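Chapitre 4
Quand la pince lâche : pannes, arrêts et fausses alertes

Je vais commencer par une panne dont je ne suis pas fier. Elle m'a coûté deux jours et elle contient presque tout ce qu'on va voir dans ce chapitre, alors autant la raconter en entier !

On travaillait à Bruvbridge sur une cellule de tri équipée d'un contrôleur Bakell. Le bras prenait de petits sachets dans un bac et les rangeait dans une boîte à compartiments. Rien de bien méchant. Sur 3 939 prises enregistrées en juillet, 71 s'étaient terminées par un lâcher en plein trajet – pas au départ, pas à l'arrivée, toujours au milieu. Et comme la pince s'ouvrait d'un coup, un sachet a fini par atterrir sur le pupitre, à deux doigts de l'arrêt d'urgence. Là, on a tout coupé.

Mon premier réflexe a été d'accuser la force de serrage. Je l'ai augmentée, j'ai écrasé des sachets, et les lâchers ont continué (vous voyez venir la suite, moi pas du tout). Le vrai coupable était le câble de la pince : à chaque rotation du poignet il se tendait, le contact sautait pendant 300 millisecondes, et le contrôleur lisait cette coupure comme un ordre d'ouverture. Un défaut mécanique banal, donc, aggravé par un choix logiciel franchement dangereux. En cas de perte de signal, une pince chargée doit rester fermée tant que personne n'a décidé du contraire.

Pour retrouver le geste fautif, j'ai fini par laisser le bras de côté et refaire les prises à la main, avec des pinces tenues au poing. Je vous conseille vraiment l'exercice : on voit tout de suite où passe le câble.
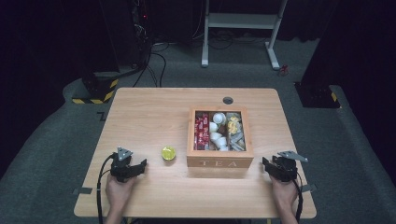
Figure 4.1 – Deux pinces tenues à la main devant une boîte à thé compartimentée. Noter la boucle du câble au bord gauche de la table.

Dans la section 4.1, on reprendra le journal de la cellule ligne par ligne, avec l'outil Kodikara. Gardez une question en tête pendant la lecture : à quel moment aurait-il fallu arrêter la machine ?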